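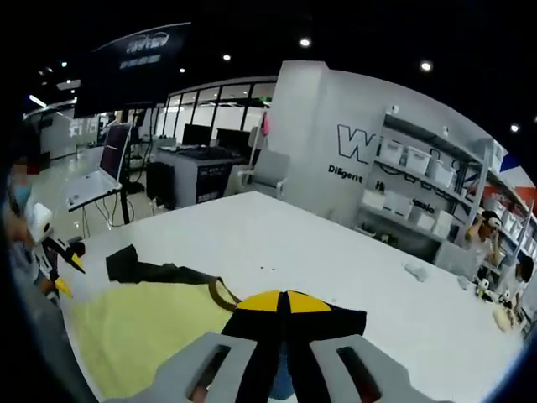 新闻稿

Pamuma将于三月在Stevbridge开设旧衣修补服务点，并开始接受邮寄衣物

服装公司Pamuma今日宣布，公司第一个固定的旧衣修补服务点将于今年三月在Stevbridge开始营业。顾客可以把需要修补的衣服带到店里，也可以通过邮寄的方式送来。服务点接受任何品牌的衣服，购买时间没有限制，也不需要出示购物小票。

服务点位于Stevbridge旧市场街的一层，原来是一家文具店。店面的前半部分用来接待顾客和登记衣物，后半部分是工作间，从柜台可以直接看到里面。Pamuma从前只在自己的季末活动上提供免费的换纽扣服务，每次两天。参加的顾客常常带来一些当天不能完成的衣服，例如领子磨破的衬衫，或者袖口脱线的外套，工作人员只好请他们带回去。公司在去年夏天决定为这样的衣服安排一个长期的地方。

“我们收到很多信，问的是同一件事：这件衣服我很喜欢，可是破了，可以寄给你们吗？”Pamuma修补服务的负责人Wanting Cheng说，“过去我们的回答是不可以，写这样的回信让我觉得很不舒服。从三月起，我们可以回答可以。”

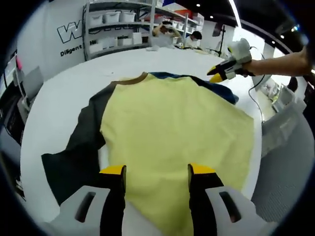 本页最后更新：2021年1月3日

服务内容和价格

服务点开业时提供16种修补项目，价格全部写在店里的价目表上，网站也会公布同样的一份。常见的项目有换领子、翻领子、补洞、换拉链、重新缝下摆和更换松紧带。最简单的项目，比如缝一颗纽扣，只收材料费。顾客如果自己带纽扣来，就不收费。

翻领子是一项比较老的手艺，现在年轻的顾客可能不太知道。衬衫的领子常常是外面一层先磨坏，里面一层还很好。师傅把领子拆下来，翻过来，再缝回去，衣服就可以继续穿几年。如果两面都已经磨坏，可以用别的布做一个新领子。顾客可以选和衣身一样的颜色，也可以选完全不同的颜色。Pamuma的师傅建议顾客不要害怕颜色不同。

一般的衣物在登记以后14天内完成。羊毛织物和有里衬的外套需要比较长的时间，登记的时候工作人员会告诉顾客取衣的日子。如果师傅认为一件衣服不适合修补，比如布料已经变脆，针脚不能固定，店里会把衣服退还给顾客，不收任何费用，邮寄来的衣服也由Pamuma支付寄回的邮费。

请顾客在送来以前把衣服洗干净并且完全晾干，口袋里的东西请全部取出。皮革、毛皮、潜水服和内衣暂时不接受。

布料从哪里来

修补使用的布料主要来自Pamuma自己裁剪剩下的部分。公司每一季裁剪以后都会留下很多小块的布，从前这些布按重量卖给做填充物的工厂。从去年秋天开始，公司把其中比较大的布块留下来，按照颜色和厚度分开，放在仓库里。到现在为止，已经整理好的布块有2000块，主要是棉布和棉麻混纺的布。
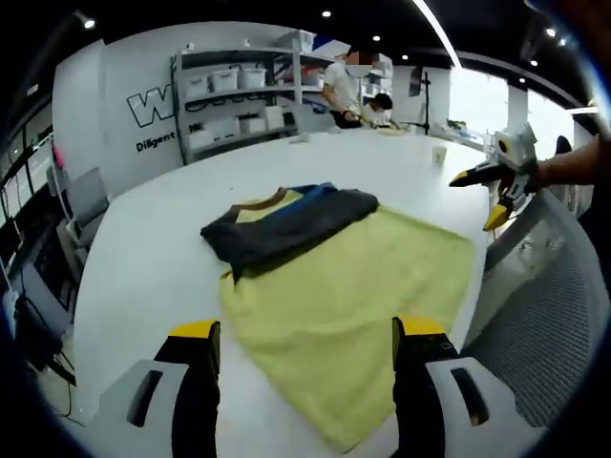 颜色不够的时候，染坊Chaimongkol会为服务点染小批量的布。Chaimongkol是一家家庭经营的染坊，和Pamuma合作已经有几年，以前主要负责围巾和包袋的颜色。这家染坊可以接受很小的数量，这对修补工作很重要，一件衣服需要的布有时候只有手掌那么大。旧衣服的颜色经过很多次洗涤以后会变浅，和新布放在一起往往不协调，所以Chaimongkol会先把布洗几遍，再和衣服比较。

缝纫线、拉链和纽扣由Horard供应。Horard为服务点准备了35种颜色的缝纫线，还提供一些已经停止生产的纽扣样式，顾客可以在柜台旁边的抽屉里自己寻找。抽屉按照纽扣的大小排列，请在看过以后放回原来的位置。

晚间课程

除了修补服务以外，服务点每个月会举办一次晚间课程，教大家在家里完成简单的修补。第一次课程的内容是补袜子和补毛衣的肘部，第二次是换衬衫的纽扣和加固纽扣下面的布，以后的内容会根据参加者的意见决定。课程不要求有经验，针线由店里准备，参加者只需要带一件自己想修补的东西。考虑到目前的公共卫生情况，每次课程的人数会比较少，座位之间保持距离，参加者需要戴口罩。如果当地的规定有变化，课程可能推迟，已经交的费用全部退回。

Wanting Cheng会亲自教第一次课程。她进入Pamuma以前在一家做舞台服装的工作室工作，那里的衣服每天晚上演出以后都要检查和修补。“舞台服装破了，第二天晚上还是要穿，没有人会想到把它扔掉。”她说，“我希望普通的衣服也有这样的待遇。我自己有一件外套，里衬换过两次了，朋友们都认识它。”

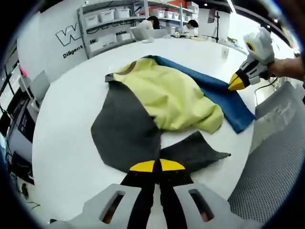

对于特别复杂的衣服，例如由几种颜色的布拼接而成的衣服，顾客可以预约和师傅面谈。面谈时间是二十分钟，不收费。师傅会和顾客一起看衣服的接缝，商量哪些部分保留、哪些部分更换，并且在一张纸上画出修改以后的样子，顾客同意以后才开始工作。改变尺寸不属于修补项目，但是面谈的时候可以提出来，如果只是把侧缝放宽一点，师傅通常愿意帮忙。

邮寄的办法

不住在Stevbridge的顾客请先在Pamuma的网站上填写登记表，写明衣服的种类和需要修补的地方，最好附上一两张照片。收到登记表以后，店里会用电子邮件回复一个价格和一个登记号码。请把登记号码写在纸上，和衣服放在一起寄出。没有号码的包裹处理起来会慢很多。请尽量使用旧的纸箱或者信封，店里寄回的时候也会使用同一个包装，除非它已经损坏。

店里收到包裹以后会先检查衣服，如果发现实际情况和登记表写的不同，会再次联系顾客确认价格。顾客不同意新的价格，可以要求把衣服原样寄回。

网站的登记表将在服务点开业的同一天开放，在这以前请不要寄送衣物。

关于Pamuma

Pamuma是一家设计和制作日常服装的公司，产品以衬衫、工作外套和针织衫为主，在自己的网站和几家合作商店销售。公司的裁剪和样衣制作在同一栋楼里进行，修补服务点的师傅也都来自样衣部门。

媒体联系

采访申请以及索取价目表，请通过Pamuma网站的媒体页面联系修补服务负责人Wanting Cheng。开业以前，媒体可以预约参观工作间，每次不超过两人，请在申请中写明希望参观的时间和是否需要拍摄。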